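Prüfliste Küchenroboter »Pladico«, Gemeinschaftswerkstatt Vilcombe
Durchgang in der Simulation vor dem ersten Einschalten am echten Gerät
Geprüft: Negin Najafi. Kommentare: Shagufta Orakzai
Stand: 14. April 2026

1. Not-Aus am Basteltisch erreichbar: OK
Kommentar: Seit Dezember hängt kein Mantel mehr darüber. Fortschritt.

2. Kabelbinder am Unterarm nachgezogen: OK, 18 Stück

3. Greifkraft begrenzt auf 28 Newton: OK
Kommentar: Der alte Wert steht noch in der Datei »final_neu2«. Bitte löschen, ich traue uns nicht.

4. Startposition neben der Arbeitsplatte, Greifer gesenkt: OK
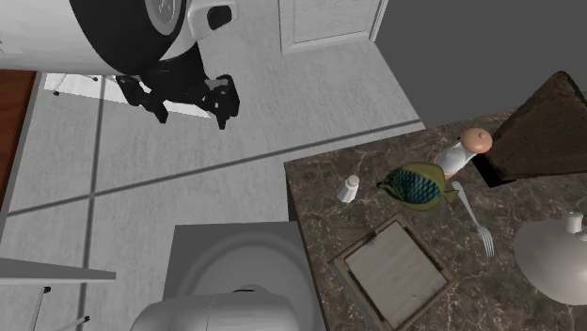
Zu Punkt 4: Blick von oben auf Roboter und Arbeitsplatte, mit Fisch, Gabel und Salzstreuer.

5. Spitze Gegenstände als Sperrzone eingetragen: OFFEN
Kommentar: Die Gabel gilt laut Software als »Deko«. Sie hat vier Zinken und eine andere Meinung.

6. Schrauben am Greifer im Modell und am Gerät verglichen: OK
Kommentar: Am Gerät bitte mit Drehmomentschlüssel. »Handfest« ist bei uns ein sehr persönlicher Begriff.

7. Sicht zwischen den Fingern bei offenem Greifer: OK
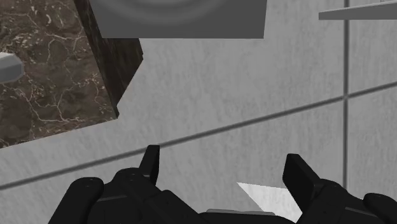

Darf man den Greifer von Hand öffnen, wenn er klemmt?
Erst Netzstecker ziehen, dann 19 Sekunden warten, dann die Finger einzeln aufdrücken.

8. Protokoll im Ordner Zimulell abgelegt: OFFEN
Kommentar: Ordner gesucht. Suche läuft.

Freigabe: erst nach Punkt 5 und 8.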